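Chapter 7
Deciding When to Let Go

By now you have a planner that finds a path and a controller that follows it. On paper, you are finished. Take your software to a kitchen and it will explain, one dish at a time, what you left out.

The missing piece is judgment about contact. A planner sees a mug as a shape with a handle attached at a convenient angle. Tip the mug over in a tray, lean a few plates against it, and the convenient angle is gone. The old Clerden planner dealt with such cases by reporting success and closing its fingers on air.

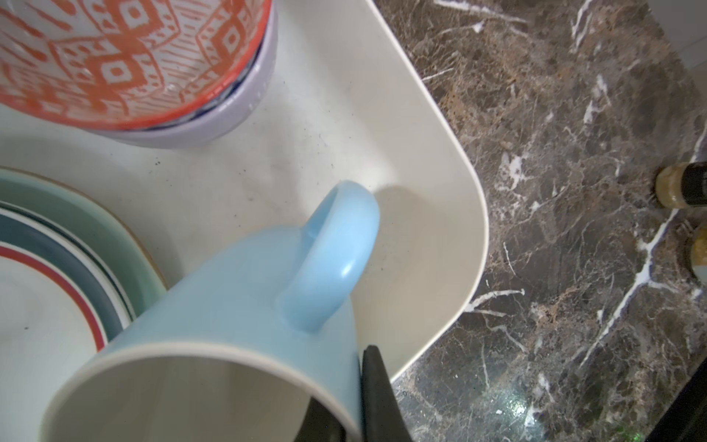
Elsa Lindqvist, whose grasp monitor we build in Section 7.2, took a gloomier view. Her code assumes every grasp is failing and asks to be talked out of it. It runs every 30 milliseconds, compares finger force with what the plan expected, and picks one of 2 actions: hold on or back off. The first version fit in 340 lines, 70 of them comments, several of them rude.

We start with the force signal and its noise, then add the wrist camera, which will disagree with it. Settling that argument takes up most of the chapter. Readers who skipped the filtering material in Chapter 4 should go back now, while their crockery is intact.

7.1 What the Fingers Report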